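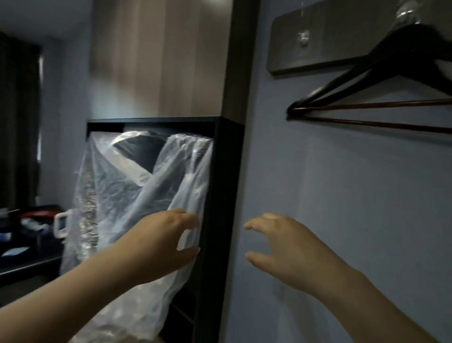 Search this site Go

Visit to the Erkus lab, Nimcombe, May

Five of us from Bravell made the trip. Erkus writes software for robots that handle clothes and bedding, and we wanted to see how the planning side copes with things that bend.

The morning was spent on perception. Thin plastic film is still their worst material. A garment bag throws highlights along every crease, and the depth estimate picks up the shirt inside in one place and the film in another. Their answer is to keep two surfaces in the model and let the planner treat the nearer one as a guess until something touches it. Each hand has its own state, so the left can be marked as in contact with the bag while the right is still free in front of the wall.

Clear acrylic hooks cause similar trouble. The detector now looks for the grey plate behind them and works out the hook positions from that.

After lunch we saw the labelling tool. Clips are split into short steps, and version 41 lets you scrub both hands on separate tracks. It loaded 2000 clips without a pause on an ordinary desktop. The replay viewer, built on the Lindqvist library, was slower and froze once.

Control runs in a separate process from planning, and we were shown the logs for both. I would have liked longer on the recovery code, which we only reached at the end. The slides are on the shared drive under Nimcombe, folder 8.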